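# The colour of the front door

When Najwa Zein moved to Losmont, every door on her street was brown. She painted hers red in March, and by the end of summer 21 of the 34 houses had changed colour too.

Zein now mixes paint for a living in a former dairy behind the station. Her range, Jesari, has 30 shades and most of her orders are for doors. Customers tend to bring a sample of a colour they like, and she works from that. 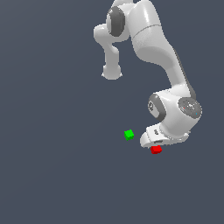

*Bright green and red cubes on slate blue, in a computer-rendered view.*

Red is still the colour people ask for first. Zein tells them to paint a board and leave it by the step for a week, as a red that looks right at noon can turn heavy by four o'clock. Green is easier to live with, she says, but shows every scuff near the letterbox.

A door takes two coats and a day between them. Her last batch ran to 400 tins, and the green went first.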